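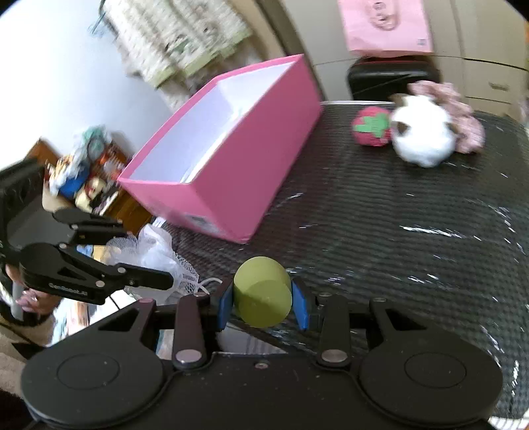 Hand-held gripper kit, is it worth it?

jcarvalho
Posted Tuesday, 21:14
I am considering the Hetarach kit, the pair with blue finger pads. Price from Odbridge is 732 for both hands, software included. My work would be small household things and soft toys. Has somebody used it for more than one week?

nisbet_lab
We have two pairs. The pads hold round objects well and they do not mark them. My complaint is the weight - after 300 recordings my wrist was tired and I had to change hands.

Gert Rampersad
I do not agree about the pads. On smooth things they are good, on mesh and ruffled cloth ours were catching the threads. We changed them after 2,000 grasps. Also the manual has 11 pages and calibration gets half of one.

nisbet_lab
Gert, did you have the older pads? Odbridge sent us new ones in November and I have not seen this problem.

Gert Rampersad
Perhaps. Nobody informed us of new ones. For that price I would expect an e-mail.

varton_user
Ask if you can rent first. They let me try one pair for a month and took the rent off the price.

jcarvalho
Thank you all. I will write to them about renting, and I will ask which pads are in the box.
Joaquim Carvalho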